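Jukenthorpe Growers Question Terms of Grazing and Water Accord

Growers' association asks for a map, a timetable and a named payer before any signature

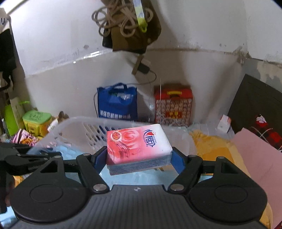
JUKENTHORPE, 8th January – The Jukenthorpe Growers' Association said it will not sign the grazing and water accord in its present form. The draft was sent to members with a request for a quick reply. The association has read it twice and still can't say who would be bound by it, or for how long.

The accord is meant to settle the long quarrel between crop farmers on the east bank and the cattle keepers who bring their herds down to the river in the dry months. It promises a shared watering route, a joint panel to hear complaints, and payment for trampled crops. Growers have wanted all of that for years. They have also been promised most of it before.

"We were told in August that the route had been agreed," said Ottilie Lanz, who chairs the association. "I asked to see it on a map. I was told the map was being prepared. I have now seen the draft accord, and it says the map is being prepared."

The draft refers to a watering corridor 40 meters wide, running from the upper pasture to the ford at Buvgate. It does not say which fields the corridor would cross. Members with land near the ford have asked the district land office whether their plots are affected, and have been referred back to the accord.

There are 209 households in the association. Most grow maize, beans or onions on small plots, and many rent. The draft speaks of "landholders" throughout. Whether a tenant who loses a bean crop could claim anything is left open, and the association would like that answered in writing.

The association has further doubts about the money. Under the draft, a farmer whose crop is damaged must report the loss within three days, and the panel then has 100 days to rule. By that time the field will have been cleared and replanted, or left bare, and there will be little for anyone to inspect. Payment would come from a "common fund." No one is named as paying into it.

Leonie Hellwig, who farms onions below the ford and sat in on the talks as an observer, said she had heard plenty of goodwill in the room and would have traded a good deal of it for a budget.

"The herders asked the same question I did – who pays? They lose animals in these disputes too," Hellwig said. "We both got the same answer, that it would be looked at in the next stage. I don't know what the next stage is."

The talks were run by Prustik, a mediation firm hired by the district. Prustik's summary calls the accord "a turning point for the whole valley." The association takes no view on the firm's skill or good faith. It does note that the summary was issued before either side had agreed to anything, and that an earlier arrangement covering the Vlad pastures was announced in much the same language. That arrangement lapsed after a single season. The association has asked for a review of what went wrong there and has not received one.

Growers want it understood that they are not walking away. There has been no serious trouble at the ford since the rains ended, and members have been asked to keep it that way – to leave the existing cattle paths open, to report damage to the association office, and not to settle matters on their own. Members have also been reminded that fencing across a cattle path is still an offense, whatever they may have heard.

Before it considers signing, the association is asking the district for:

A surveyed map of the corridor, with plot numbers shown
A clear statement that tenants may claim for crop loss
The name of the body paying into the common fund, and the amount for the first year
A shorter wait for rulings, with an inspection before the field is cleared
Equal seats for growers and herders on the panel

The district has said that questions of detail can be handled after signing. The association does not regard the location of the corridor as a detail.

A meeting of all members will be called once a reply is received. Tenants are welcome to attend and to speak. Copies of the draft accord, with the association's notes in the margin, can be read at the office in Jukenthorpe during normal hours.

Press contact: Ottilie Lanz, Jukenthorpe Growers' Association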